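**Old towers, good bones**

Skokumier, 25th July. Zohreh Shojaei takes in dead desktops. Up to 40 a month, more after October when the offices clear out. Side panel off, case flat on the bench, then the slow part.

Drives first, she says. Blue latches, a blue rail, a nest of power cables in orange, red and black.

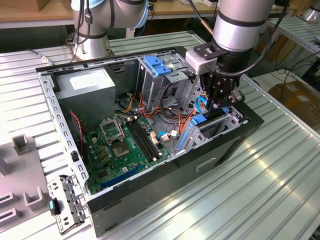 Then memory, then the processor. Boards go in one crate, power supplies in another. Nine minutes a machine if the screws behave, and they dont always.

Bindu Krishnan buys the boards for her shop in Mallovton. Pays $6 each, wants the socket pins straight. "Bent pins, no deal." Fair enough. Steel goes to the scrap yard by weight, teh cables too.

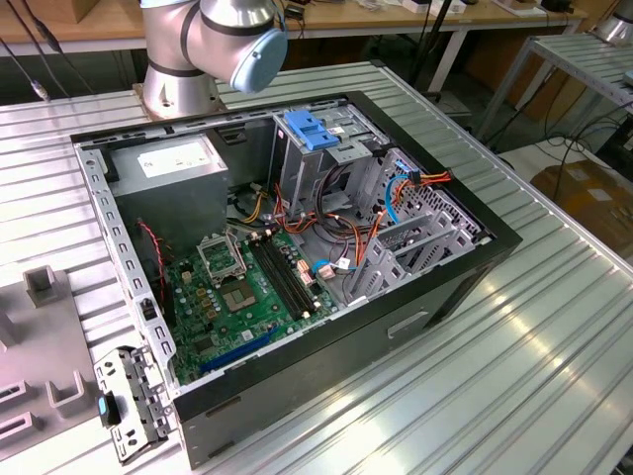
*Open tower on its side, CPU socket bare, a bracket out on the table.*

Shojaei keeps the small brackets. Has seven jars of screws as well, sorted by thread.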